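25 April 2020

Surkus came at seven to say the truck was booked for two, not five, and after that there was no morning at all.

He stood well back on the path to say it. Shouted it, really. Mask under his chin, clipboard in a freezer bag. Two o'clock, he said, depot's shutting early, take it or it's next month. So I took it. What else.

Kettle on. Kettle off again, no milk.

Mum's house. Seventeen years of me not living in it and I still knew which stair to step over. I'd done the kitchen over the week, and the shed, and the drawer of keys that don't open anything. What was left was the back room, and I'd been leaving it. The cushions were in there.

She made cushions the way other people smoke. One after another, telly on, not looking. Bought the plain ones from Bagheri's when they had the sale bin out the front, mustard, always mustard, and then crocheted the other ones to go between. Black and white. She said colour was for people who could afford to be wrong. I never knew what that meant and I did ask.

Rang Ash. Ashraful Navaratnam, my cousin in every way except the family tree.

"Back room," I said.

"Oh," he said.

"Truck's at two."

"What do you want me to do, I'm in Vamholm, they won't let me over the line."

"Talk, then. Just be on the phone."

So he talked. Put him on speaker on the windowsill and he told me about his sourdough, and his neighbour's sourdough, and I opened the door.

It smelled of her hand cream. I'd been ready for anything but that.

Right. Boxes. Three piles, keep, Surkus, tip. That was the plan off the internet. Hold each thing, decide, put it down, dont hold it twice. I held the first thing for so long that Ash asked if I'd hung up.

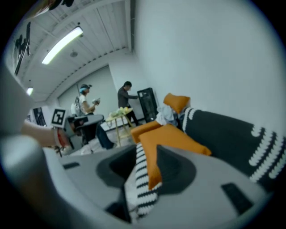

*The back room, cushions up against the wall. The stripy one was always hers.*

"What've you got," Ash said.

"The stripy one."

"The zebra?"

"It's not a zebra."

"She called it the zebra. She threw it at me when I failed my driving test."

She had, too. I'd forgotten. He came in the back way with his L plates still in his hand and she didn't get up, just threw, got him in the ear. Then made him a toastie. That was the whole of what she said about it.

Keep.

First orange one. Nothing wrong with it. Surkus. No. Keep. No, come on. Surkus.

Second one, the same, and I thought, they're a set, you can't split them. So the first one came back out of the box. Held it twice. Already cheating and it wasn't even nine.

"How's it going," Ash said.

"Fine. Fast."

"How many in the truck pile?"

"Shut up about your bread."

He laughed, and then the line went quiet, and I could hear him putting the phone down on something and blowing his nose. He'd lived with us two winters when his dad was at the Sirnora plant. He'd slept in this room. On the fold-out, with his feet against the wall, a cushion under each knee because he was all leg and the frame dug in. I'd honest to god forgotten it was his room as well.

"Which one do you want," I said.

"You can't post a cushion."

"Course you can post a cushion."

"It'll cost more than the cushion."

"Ash."

A long wait. Some bird going off, his end or mine.

"The big black one," he said. "With the white round the edge. If nobody's having it."

She'd made that one the winter her hands got bad. Chunky wool, because she couldn't manage the fine stuff any more, big fat loops you could put a thumb through. Hated it. Said it looked like a liquorice allsort that had given up. She wouldn't have it in the front room when people came. But it was the one she leaned on, at the end, every afternoon, so what did she know.

I picked it up. Heavy. It wanted to fold round me.

"It's yours," I said. "I'll walk it down to the post office today."

"They might not be open."

"Then I'll walk it down tomorow."

Surkus was back ten minutes before time, reversing with the beeper going and the whole street at their curtains because what else was there to look at. I'd got the fold-out down the hall by myself, and the lamp, and the shelves. Eleven boxes. Sheets in them mostly, and saucepans, and the good plates she was saving for something.

He looked at it all on the lawn, from his two big steps away.

"No soft furnishings?" he said. "Got it down here as soft furnishings."

"Changed my mind."

He crossed something out through the freezer bag, which didn't work, then took the clipboard out and did it properly.

"My wife'd be the same," he said.

Truck went. Beeper all the way to the corner for no reason, he wasn't even reversing.

I went back in. Ash was still on the windowsill, phone down to its last bit of red.

"Did it all go?" he said.

"Most of it."

"Liar."

I sat down on the carpet with my back to the wall, where the fold-out had been. Put an orange one behind me, and the zebra on my knees. Four dents in the carpet from the legs.

"Go on then," I said. "What did the neighbour put in hers?"

"Rye," he said, disgusted, and I plugged the phone in.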